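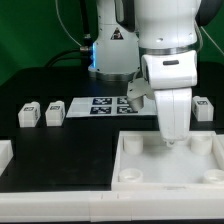

Snack brand's one-word campaign gets people talking, mostly to customer service

March 26, 2025

Boros, the cracker maker that has spent most of its life on the shelf below the crackers people came in for, has wrapped up a social media push in which it answered every customer comment with a single word. The word was "Crunch."

The campaign, created by the agency Porar, ran for two weeks across the brand's social accounts. Fans who wrote in to praise the sea salt line got "Crunch." So did a man asking whether the rosemary variety contained sesame, and a woman whose box had arrived with a footprint on it. She replied with a second picture of the footprint. Boros replied "Crunch."

Nektarios Katsaros, the creative director at Porar who led the work, described the idea as an exercise in discipline.

"Brands talk too much," he said, near the start of a 50-minute phone call. "We wanted to strip the voice down to its core sound and then trust the audience to meet us there."

The audience met them there in fairly large numbers. The agency says comments on Boros posts rose sharply in the first few days, though it declined to say how many were from people trying to reach a human being. Porar files all of them under "conversation." A slide shared with reporters shows a line going up, with no numbers on either axis and a small cracker at the top.
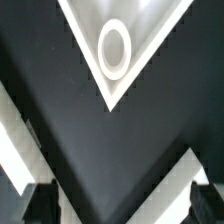

The sesame question did cause a pause. Boros added an allergen link to its profile on the third day and moved product safety questions to a separate inbox, staffed by people allowed to use full sentences. Katsaros said this had been part of the plan from early on, and that the link tested well.

The prize portion of the campaign was more traditional. The 500 customers who posted the most inventive replies to "Crunch" were promised a limited-edition tin, designed to look like a speech balloon with a bite out of it. According to the brand, the tins began going out last week. The bite, which is real and goes all the way through the lid, means the tin can't be used to store crackers. A notice on the Boros website suggests pens.

Winning replies included a sonnet, a recording of someone stepping on gravel, and the word "Munch," which the judges called brave. A reply in the form of a three-page complaint about broken crackers in the bottom of every box was also named a winner, and its author has since asked for a refund in place of the tin. The request is being handled by the other inbox.

Rivals have taken note, or at least taken part. Terkeck, which sells a rice cake and has never before shown signs of having a social media account, posted "Quiet" under a Boros update and collected more likes than the update did. Porar said it welcomed the exchange. Terkeck said the post had been made by an employee who thought she was logged in as herself, and that she had since been given the account full time.

Not everyone in the business was charmed. Planners at Skisuvthorpe, the shop that held the Boros account until last year, pointed out in a newsletter that they had pitched something similar and been told it was too wordy. Their version used two words. The newsletter didn't say which two, and the agency has not answered an email asking.

Boros, for its part, calls the results encouraging. The company said brand recall among shoppers who saw the posts had improved, and that most of them could name the campaign's key word without help. Fewer could name the brand. A follow-up survey is meant to find out what they thought the word was advertising, and early answers are said to include cereal, a gym, and a chiropractor.

Sales figures for the period haven't been released. A spokesperson for Boros said it was too early to draw a line between the posts and the register, and that the company was "looking at the whole picture, including the parts of it that are going well."

A second phase is set for May. Katsaros wouldn't give away the details but confirmed that the brand's vocabulary would expand - he described the new material as "a phrase, or on its way to being one." It will run on the same platforms, with a short audio spot for podcasts. Hosts have been asked to read it with feeling.

The woman with the footprint has been sent a new box.

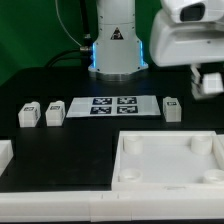 A white robot arm base mounted at the far edge of a black tabletop.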